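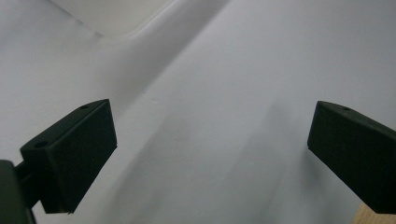
흰 면에도 밝은 데와 회색인 데가 있다.

흰색을 하얗게만 두려는 마음에 대하여

7/19/23

한국어로 글을 쓴 지 오래되지 않았지만, 한국어에서 제가 제일 먼저 좋아하게 된 말은 색깔에 대한 말입니다. 하얗다, 희다, 허옇다, 희끄무레하다, 새하얗다. 제 모국어에는 이런 말이 두 개쯤 있고, 나머지는 다른 단어를 앞에 붙여서 설명해야 합니다. 그래서 저는 한국 사람들이 집 안의 흰 물건에 대해서도 여러 가지 마음을 가지고 있을 것이라고 생각했습니다. 그런데 실제로 살아 보니 흰 물건에 대한 의견은 거의 하나였습니다. 더 하얘야 하고, 더 평평해야 한다는 것입니다.

저는 이 의견에 반대합니다. 위의 사진을 보면 흰 면이 거의 전부인데, 그 안에 회색 띠가 비스듬히 지나가고, 어떤 곳은 아주 밝고, 어떤 곳은 조금 푸른 기운이 납니다. 종이인지 천인지 저도 자신 있게 말하지 못하겠습니다. 하지만 접혔거나 휘어진 것처럼 보이는 그 선이 없다면 저는 이 사진을 오래 보지 않았을 것입니다.

제가 일하는 곳은 Givano라는 작은 작업실입니다. 식탁에 까는 천과 선물을 싸는 종이를 팝니다. 손님들은 흰 천을 펴 보고 먼저 창문 쪽으로 들어 올립니다. 그리고 접힌 자국을 손으로 문지릅니다. “이거 다리면 없어지죠?” 하고 물어봅니다. 저는 없어진다고 대답합니다. 거짓말은 아닙니다. 다만 천을 다시 접어서 서랍에 넣으면 자국이 또 생깁니다. 천은 접어서 보관하는 물건이니까 당연한 일입니다. 이 당연한 일을 우리는 왜 잘못이라고 느끼는지, 저는 그것이 궁금합니다.

아마 사진 때문인 것 같습니다. 가게 홈페이지에 올라가는 흰 천은 보통 그림자를 지운 천입니다. 우리 작업실도 Curico라는 이름의 식탁보를 처음 올릴 때 그렇게 했습니다. 밝기를 올리고 회색 부분을 없앴습니다. 그랬더니 화면에는 천이 사라지고 흰 네모만 남았습니다. 두께가 얼마나 되는지, 끝이 어떻게 떨어지는지 알 수가 없었습니다. 같은 천을 창가에서 다시 찍었더니 주름마다 그늘이 생겼고, 저는 그때서야 그것이 천으로 보였습니다. 동료들은 지저분해 보인다고 했고 결국 홈페이지에는 첫 번째 사진이 올라갔습니다. 저는 지금도 그 결정이 틀렸다고 생각합니다.

종이도 비슷합니다. Vik이라는 포장지는 한 장에 700원입니다. 비싼 종이가 아닌데 손님들은 모서리가 조금 휘어도 바꾸어 달라고 합니다. 저는 바꾸어 드립니다. 그렇지만 그 종이는 집에 가서 상자 모양으로 꺾일 것이고, 받는 사람이 풀면 또 꺾일 것입니다. 한 번도 접히지 않은 포장지는 아직 아무것도 싸지 않은 포장지입니다. 저는 반품된 종이를 집으로 가져와서 서랍 바닥에 깝니다. 모서리가 휜 쪽을 안으로 넣으면 됩니다.

물론 반대 의견도 이해합니다. 흰 식탁보를 다려 놓는 일에는 손님을 존중하는 뜻이 있습니다. 제가 처음 이사 온 207호의 아래층 집에서 식사 초대를 받았을 때, 식탁보에 주름이 하나도 없었습니다. 저는 그 정성을 보고 긴장했고, 고마웠습니다. 그리고 국을 흘릴까 봐 숟가락을 아주 조금씩만 움직였습니다. 무엇을 먹었는지는 잘 기억이 나지 않습니다. 정성은 기억나는데 음식이 기억나지 않는 것은 조금 아까운 일입니다.

또 위생 이야기를 하는 분도 있습니다. 흰 것은 더러움이 잘 보이니까 좋다고 합니다. 맞는 말입니다. 그러나 얼룩과 그림자는 다릅니다. 얼룩은 빨아야 하고, 그림자는 저녁이 되면 모양이 바뀝니다. 저는 사람들이 이 두 가지를 같은 눈으로 본다는 느낌을 자주 받습니다. 회색으로 보이면 우선 닦고 싶어 하는 것입니다. 저도 그런 적이 있습니다. 지난 5월에 흰 이불 위의 회색 부분을 손으로 세 번이나 쓸었는데, 커튼 그림자였습니다.

다림질에 드는 시간도 생각해 보아야 합니다. 우리 집 식탁보를 제대로 다리려면 15분 정도 걸립니다. 길지 않다고 할 수 있습니다. 하지만 저는 그 시간에 다리미만 보고 있고, 천은 다 다린 다음에 한 번 보고 덮어 버립니다. 요즘은 빨래를 널 때 가장자리를 잡아당겨서 펴고, 마르면 그냥 깝니다. 접은 선이 가운데에 남습니다. 아침에는 그 선의 한쪽이 밝고, 오후에는 다른 쪽이 밝습니다. 식탁에 앉아서 이것을 보는 일이 저에게는 꽤 큰 즐거움입니다.

작업실에서는 가을에 Amau라는 새 천을 준비하고 있습니다. 조금 두껍고, 흰색이지만 차가운 쪽의 흰색입니다. 저는 이 천을 다리지 않은 그대로 진열하자고 제안했습니다. 접힌 선도 그대로 두고, 설명서에 “주름을 펴서 사용하십시오”라는 문장도 빼자고 했습니다. 설명서 문장은 빼기로 했고, 진열은 아직 결정되지 않았습니다. 만약 다려서 진열하게 되면 저는 매일 아침 제일 먼저 출근해서 모서리 하나만 살짝 접어 놓을 생각입니다.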